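Zeman and Birnomitz: questions from customers

Birnomitz has bought Zeman, the shared task and meeting planner, from Patelmont. The announcement went out on 26th July and we have had a lot of email about it. The questions that come up most often are answered on this page. It will be updated when something changes, and the newest answers are usually added at the bottom of each section.

The sale

Who owns Zeman now?

Birnomitz does. The sale covers the Zeman web app, the phone apps, the name, the customer contracts and the help site. Patelmont still exists as a company and keeps its invoicing product, which was never part of Zeman and isn't affected by any of this.

Who is in charge?

Alžběta Charvát, who ran Zeman at Patelmont, has moved to Birnomitz and continues as head of the product. She reports to Sombat Boonyarit, the chief executive of Birnomitz. Decisions about features and the order they are built in stay with her.

Have the people moved as well?

Nine members of the Zeman team have transferred, including everyone in customer support. If you had a named contact at Patelmont for a large account, you have the same contact now, at a new email address. Mail to the old address will be forwarded until the end of March.

How much did Birnomitz pay?

Neither company is publishing the price.

Why did Patelmont sell?

Patelmont wanted to put its money into invoicing, and Zeman needed more developers than it was going to get there. Talks with Birnomitz started over a technical matter, the calendar link between the two products, and went on from there.

Is Zeman going to be shut down or merged into something else?

No. Birnomitz makes document storage and had no planner of its own, so there is nothing to merge it into. You will see closer links between the two over time. Zeman will still be sold separately, and you won't need a Birnomitz storage account to use it. 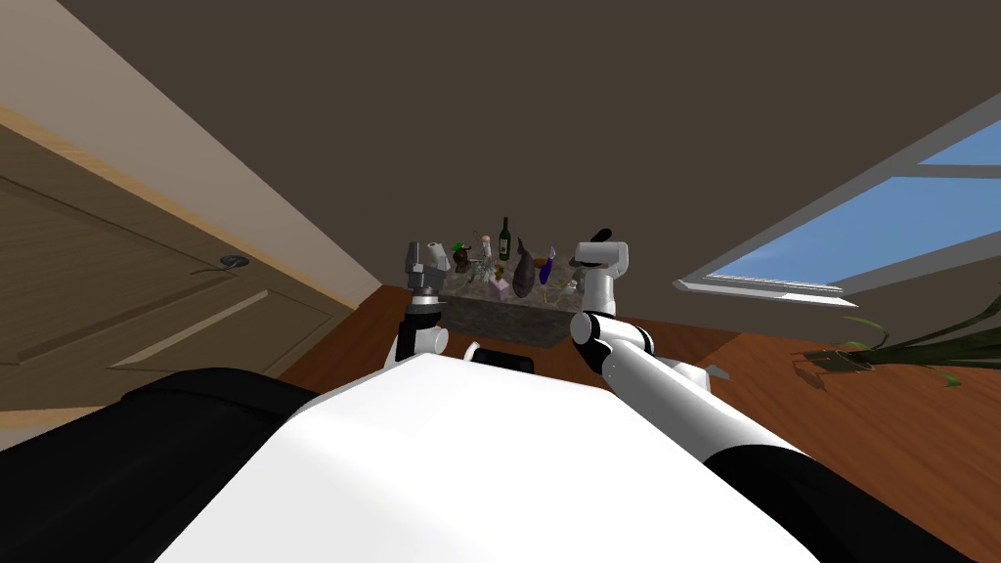
Your account

Do I need to do anything?

Most customers don't. Your login, password, projects, tasks and attachments stay where they are. The next time you sign in you will be shown the new terms and asked to accept them. You can put this off for a while, but from March you will have to accept before you can carry on.

Account owners accept on behalf of the whole organisation. If you are an ordinary member of a team you may not see the message at all.

What if I don't accept the new terms?

You can export your data and close the account. If you pay yearly, we refund the months you haven't used. The refund goes back to the card or bank account the payment came from, and we can't send it anywhere else.

Will my web address change?

Addresses ending in the old Patelmont domain will redirect to the new one. Bookmarks will keep working. Links to single tasks that you have pasted into emails or documents will keep working too, with one exception: public share links made with the old "quick share" button. That button was removed a good while ago, but some of the links are still in use. They will stop at the end of March. To find them, the account owner can go to Settings, then Sharing, then Older links, and replace each one with a new link from the same page.

I sign in through my company's single sign-on. Is that affected?

Your IT department will have to add the new domain to its list. We have written to the technical contact on each account that uses single sign-on. If that person has left, ask your account owner to change the technical contact under Settings and then press "Send set-up details again". Until the domain is added the old route carries on working, also until the end of March.

I have a Zeman account and a Birnomitz account with the same email address. Will they be joined?

Only if you ask. There will be a button for this in your profile later in the year. Joining the accounts means one password and one bill. It can't be undone by you, though support can separate them again if you write in within 24 hours.

Can I still belong to several workspaces?

Yes. The switcher in the top corner works as before.

Prices and bills

Is the price going up?

The price of your present plan is fixed until your next renewal after March. If it changes then, you will get an email in advance, sent to the account owner and the billing contact. The Small Team plan stays at 198 a year, in whichever currency you already pay in, for everyone who has it at the moment.

What happens to the free plan?

It stays. The limits on members and storage are the same as they were.

Why does my card statement show a different name?

Payments now go to Birnomitz. If your bank asks you to approve a new payee, please do so, or the renewal may fail. When a payment fails we try again twice and write to you both times. Nothing is locked during this period.

I need a new supplier form for our accounts department.

Account owners can download one under Billing, then Documents. It has the company details, tax number and bank details on it. If your accounts department has its own form, send it to support and we will fill it in. Please allow a few days -- there are quite a lot of these at the moment.

What about purchase orders that have already been made out to Patelmont?

Orders made out before the sale will be honoured. New ones should be made out to Birnomitz. If your order has been approved but not yet sent, check with whoever approved it; some organisations can change the supplier name and others have to begin again. We will extend your account by hand in the second case if you tell us.

We get the charity and schools discount. Does it continue?

Yes, at the same rate. You don't have to prove your status again.

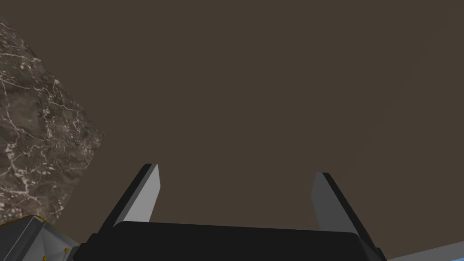

Marble-textured block against a plain dark brown background. Computer render.

Data and privacy

Has my data been moved?

Not yet. It is on the same servers as before the sale, under the same hosting contract, which Birnomitz has taken over. A move to Birnomitz's own hosting is planned. We'll give the dates at least a month ahead on the status page, and there will be a short period, overnight, when you can read your tasks but not change them.

Can Birnomitz staff read my tasks?

Support staff can open a workspace only when the account owner has switched on support access, and it switches itself off afterwards. The owner can see a record of each visit under Settings, then Activity. The rule was the same at Patelmont.

Does Patelmont still have a copy?

Patelmont keeps past invoices, as the law requires. It no longer has access to workspaces, tasks or files. Backups held in its name were transferred with everything else.

We have a signed data processing agreement with Patelmont. Is it still valid?

It passed to Birnomitz with your contract and remains valid. If your organisation would like a fresh copy with the new name, the account owner can sign one online under Settings, then Legal. We had 1,098 of these agreements on file at the time of the sale, and a letter confirming the transfer has gone to the signatory named in each one. Write to us if yours hasn't arrived.

How do I export my data?

Go to Settings, then Export, and choose the projects you want. Tasks and comments come as a spreadsheet, attachments as a zipped folder. Large workspaces can take several hours. You'll get an email with a download link when the export is ready. Archived projects are left out unless you tick the box for them, which people often miss.

Apps and links to other products

Do I have to install a new phone app?

No. The present app will update itself and the icon will change slightly. If you have automatic updates turned off, install the update before March.

Will Zeman still work with Hosness?

Yes. The Hosness calendar link has been renewed and carries on as it is. You may be asked to give permission again the first time it syncs after the app update. Repeating meetings sometimes show up twice when this happens; if they do, disconnect the link, wait for the entries to clear and connect it again. A proper fix for the doubles is being tested.

We built our own tools using your API. What changes?

The addresses change with the domain. Old addresses redirect for reading, but requests that create or change something must go to the new address by the end of March. Keys stay the same. The developer pages list every address side by side, old and new.

Will the roadmap be kept?

Mostly. Task templates and the better search are going ahead as planned. The desktop app for offline use has been put back and has no date. Alžběta Charvát has written about this on the blog and is answering comments there.

Getting help

How do I contact support now?

Use the Help button inside Zeman as before, or write to the support address shown at the foot of each page. Opening hours haven't changed. Telephone support is still for customers on the larger plans only, and the number is the same.

I wrote to Patelmont and had no reply.

Messages sent through Patelmont's general contact form don't reach us automatically. Please send yours again through the Help button, and attach the original if you still have it.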